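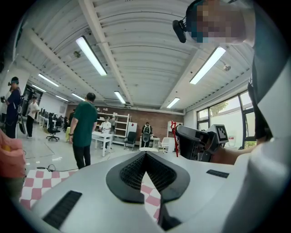
Manee Hemmin replied to yesterday's post asking whether a written rule for hand-held grippers is worth having at all, when every site ends up with its own habits anyway. Fair question. A longer answer follows, one point per post.

Habits are fine until two sites merge their recordings. We took in 353 episodes from Skivholm last May. Their operators began recording with the fingers closed, ours with them open. Both choices are reasonable. Mixed together they cost us a month of relabelling.

So the first rule in the Misten handbook is a start state. Fingers fully open, gripper held still for 2 seconds, then move. Same at the end. If the operator forgets the pause, the episode is marked and kept out of the main set.

Second rule: the marker cube. Faces clean, no tape over the corners, no sleeve hanging across it. Check the mount for play before each session. A cube that has worked loose by a degree still tracks, and the log looks healthy. The error only shows when you replay on the arm.

Third: lighting. Write down which ceiling lights are on and whether there is daylight from the windows. We do not ask people to black out the room. We ask them to record what they had. Large windows on one side are allowed. An undocumented change halfway through a batch is not.

Fourth: spacing. Several people can work in one room, and they often have to. The handbook says each operator keeps a clear arm's reach on all sides while recording, and anyone walking through goes behind the operators, never between an operator and the task surface.

Cables get their own paragraph. No loose cable inside the working area of anyone wearing a head camera. Your view of your own feet is poor with one on. Odera wanted this as a recommendation. It went in as a requirement.

Faces. Anyone who may pass through the view is told before the session, and faces are obscured before the files leave the site. Obscured on site, by the site. "We'll do it after upload" was struck from draft 2 and should stay struck.

Someone will ask about failed attempts. Keep them. A dropped object is a valid episode if it is labelled as a drop. What we reject is an episode where the operator corrects something with the free hand and does not say so.

Figures from the last audit, as promised: 1,853 episodes checked, 170 rejected. The largest single cause was the missing start pause. Marker problems came next. Lighting notes were mostly complete, apart from one batch from Tasetti where the field was left blank throughout.

Manee, on your actual point: yes, sites will still drift. The rule gives you something to measure the drift against. I would keep local habits for anything that does not touch the data, such as bench layout or who resets the objects.

Open item: we have no agreed wording for gripper wear. Pads lose grip slowly and there is no obvious day to change them. If your site has a replacement interval that you can defend, send it to me with the test you used.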